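Workshop notebook, badge cell
September 16, 2019
Written by Naveed. Hazel was with me until lunch, Shoaib in the afternoon.

State at start

The cell was stopped yesterday evening by Shahzad with the gripper fault on the screen again, "left finger position not reached". He had already cleared it twice and written a note on the door. I did not clear it a third time. I first wanted to see where the finger stood. It stood short of the open position, and the right one was fully open. With the air off and the arm in the service pose I could move the right finger by hand over the full stroke. The left one went easily for the first part, then it became heavy, then easy again. So the heavy place is in the linkage and not in the drive. I was happy about this, as we have no second drive in the house.

The cycle counter says 1,094 since the last grease. The service interval in our sheet is 2,000. I wrote the number in the sheet in red. Either the interval is too long for our dust, or something was wrong from the previous service. See below, I think it is the second.

Taking the gripper down

Order that works, for the next person:

Arm to service pose, brake on, air off and bled at the valve. Key in your pocket.
Unplug the camera first. The cable is short and it will pull on the connector if the gripper drops even a little.
Mark the flange and the palm housing with a pencil line across both. We have the dowel, but the line saves time when you put it back.
Support the gripper from below with the foam block (Hazel held it, the block is too low by itself).
Loosen the flange screws crosswise. Do not take out any of them before all are loose.

One flange screw was much softer than the others. I did not like that. Its thread is fine, so it was only not tightened properly. All flange screws got a paint mark this afternoon so that we can see if one moves.

On the bench I opened only the left finger. Behind the cover the old grease had gone dark and stiff on one side of the lower link pin, and the other side was nearly clean. The washer on this pin was in the wrong way, with the chamfer toward the link. It must be toward the head. In this position the washer scratches the link a little at each stroke and the fine metal goes in the grease. This explains the heavy place and also explains why it came at 1,094 and not later. I looked in the book who did the last service and it was me. So.

Repair

Cleaned the pin and the link with the citrus cleaner, not the strong one, which makes the pads swell when it drips. Took down the scratch in the link with fine paper on a flat stick. You can still see the line but cannot feel it with the nail. New washer, right direction. New grease from the small tube marked with green tape. Put a small amount, then move the link many times by hand, then wipe what comes out. Hazel says I always put too much and she is probably right, so she did the upper pin.

Opened the right finger for comparison. There the washer was correct and the grease was soft. I renewed the grease anyway so both sides have the same age.

The pads. Both still good in thickness, but the left one had a shiny place at the tip. I roughened it very lightly and cleaned it with alcohol. If it becomes shiny again in a short time we change both together, never one. Razia has ordered a new pair from Cleltano and she has no delivery date yet, only "before November", which I do not take as a promise.

Putting back

Flange screws crosswise in two rounds, torque wrench at 7 Nm. Hazel read the value from the wrench aloud at each screw and I found this a good habit. Pencil line came together again on the first attempt. Camera cable plugged in last, with a little slack, and tied at the second clip. The first clip is broken at the nose and I have asked Shoaib to print a new one.

Air on. Opened and closed slowly from the pendant, no fault. Both fingers arrive now together, as far as I can judge with the eye. I then let it run with empty jaws while we had tea, and when we came back it was still running and the fault list was empty.

Teaching the grasp again

After every removal the grasp position for the badge must be checked. In the old days we checked it on the real table with a real badge from Hashmi, and twice we bent one. They are not expensive pieces, but they are the customer's pieces. So now the order is: first in the Plinow model, then with the plastic dummy, and only then with a badge. I ask everybody to keep this order also when there is hurry.

In the model I updated the tool offset with the value from the touch-off. The difference to the old offset is small and mostly in the direction of the closing. I saved the old one with the ending "_before" so that we can go back. Then I drove the model arm to the approach pose and looked through the model wrist view, the same as we do with the real one. 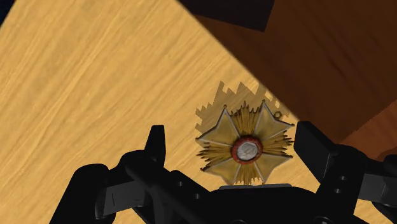
The approach pose has one condition that I care for more than the others, that the badge is in the middle between the fingers before anything closes. If it is not in the middle, one finger arrives first and pushes it along the table, and the program does not know it. With the new offset it is good in the side direction, with the badge in the open gap between the left finger and the right one. In the other direction I am less content. The lower arm of the cross comes nearly to the gray rim of the palm, and I want more air there. On the real cell a palm which sits too deep will press on this arm, and the white outline of the arm is the first place where the customer looks for damage. Also the gold rays between the arms are fine and stand out in every direction, so the pads should find the ends of the arms and not the rays. The right finger tip is already just beside the right arm, which is what I want. And please leave the loop alone! It stands out near the tip of the arm that points up and to the right, and if the badge is turned differently on the table the loop can come into the way of a finger.

I moved the approach pose back in the tool direction, in small steps, until the rim was clear of the lower arm with a distance that I would accept on the real table. Saved as a new pose, "approach_b". Please do not overwrite "approach_a" before the dummy test is complete.

A remark about the model itself. The shadow of the badge has a stepped, jagged edge along the top, and the border of the dark brown part too. Shoaib asked if this will disturb the detection. I have tried the detection in the model with shadows on and with shadows off, and it found the same center in both. So I leave the shadows on. The light comes from the upper left in the model, and on the real table our lamp stands on that side also, so I would like to keep them alike. If anybody moves the lamp, please write it here in the book.

Dummy test

The dummy is the one that Shoaib cut from white sheet plastic, same outline as the badge but without fine rays. Placed it by hand on the table within the pencil square and started the pick program at slow speed with my hand on the stop. We did 16 picks, turning the dummy a little each time. Notes from these:

All were gripped at the first close.
On one of them the dummy turned slightly in the pads when it was lifted. It was the one where the arms stood diagonal to the fingers. This is the weak orientation and we knew it from before. The program should turn the wrist to the nearest arm, and for this one it chose the wrong arm. Shoaib thinks it is a rounding problem exactly at the half angle. He will look at it.
No touching of the palm. I put a strip of thin paper on the palm rim before the test to see if it would be marked, and it came back without a mark.
No gripper fault.

The sound of the left finger is different from before. It was a small click at the end of opening, and all of us had become used to it and did not hear it any more. Now the click is gone. If it returns, please take it serious and open the cover, do not wait for the fault.

Real badge

Not done today. The only badges in the cell are the ones Hashmi has already counted for delivery, and I do not want to test on these. Razia will ask them for some rejects. Until then the cell stays on "dummy only", I have set this in the mode selector and put the card on the door. Shahzad, please leave the card even if somebody from Jotside asks for the cell.

Changes in the service sheet

Link pins: the line "check washer" is now "check washer, chamfer toward the head", with a small drawing by Hazel next to it.
Grease interval stays at 2,000 for now. I will open the left cover at half of it to look, and after that we decide.
New line: paint marks on the flange screws, look at them at each start of shift.
New line: after the gripper was removed, model, then dummy, then badge.

Open

Cable clip, Shoaib.
Half angle problem in the wrist turn, Shoaib.
Rejects from Hashmi, Razia.
New pads, waiting for Cleltano.
Table: near the front corner the surface has a dent from the old clamp, and it is inside the pencil square. I have not seen a bad pick from it, but a badge lying there could stand a little tilted. Maybe move the square to the left. Ask Shahzad first, he made the square.
The strong cleaner should go out of the cell cupboard. I put it on the shelf behind the compressor.

Backup of the controller is made after the dummy test and lies in the usual folder, together with both offsets and both approach poses. Key is back on the hook.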